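Skista hand-held gripper kit – worth the money?
Forum: Robotics and Automation > Kits and Hardware

koo_bench
Posted 6/18/19
Has anyone here used the Skista kit from Siltau? It's $967 with the two-finger gripper, padded jaws and the Sistinow logging software. I want to record demonstrations for cable handling and don't have the budget for a full arm yet.

greyferry
We've had one since January. The hardware is fine. The threaded inserts in the mounts are brass and haven't stripped, and I've had the fingers off plenty of times. Sistinow is the weak part. It dropped 3 sessions on me before I changed the write buffer.

tallowmark
I'd disagree on the hardware. The pads are too bulky for anything thin. I sent mine back and paid $40 in freight for the privilege. For that price you should get a second set of fingers in the box.

greyferry
Which pads did you have? The black textured ones grip better than the bare plastic, in my experience. You do need to come in low on a thin cable, and it takes practice.

tallowmark
The textured ones. Same problem. Fine on blocks and cups, no good on cord.

koo_bench
Cord is most of what I'd be doing, so that's a worry. Could you try it on something ordinary, greyferry, like a power board lead?

greyferry
Sure, I've got it set up on a white table at the moment with a white power board, lead running back towards me between the open jaws.

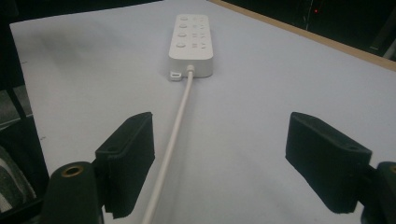 White on white is a hard case for the tracking, so I wouldn't judge the software on that alone. My log has 514 grasps in it now and most of the misses are me closing too early. I'd still buy it again, but I'd want a matte dark mat for pale gear.

tallowmark
A mat doesn't fix the pads. Ask Siltau for the narrow fingers before you order – they weren't listed when I bought mine.

koo_bench
Thanks both. I'll email them about the fingers and hold off until I hear back.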